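March 2021

Finally finished the Dromau transfer pricing file tonight and I am so happy I could do a lap of the block! It has been on my desk since September. The parts business in Riltstead was selling everything to the Gandport affiliate at a 3 percent markup, and Gandport was then booking 18 percent on the very same parts without ever touching a crate. Two people work there. Two! And one of them is part-time.

What I love about this work is the moment when the paper starts talking. Today it was a service agreement, 40 pages, with the whole arrangement sitting in a schedule at the back (why is it always the schedule?). I read it standing up with my sandwich in my other hand. Chiang is still on the old contract, so I have to redo the profit split for that one, and I can't wait to see how the numbers land.

I do want to look up the safe harbor rules again before I send the memo.
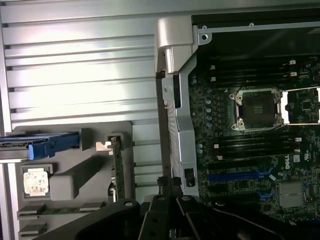
They changed the wording on low-value services and I think it helps us, at least for the warehouse side. Memo first thing tomorrow, then Chiang, then maybe a proper lunch.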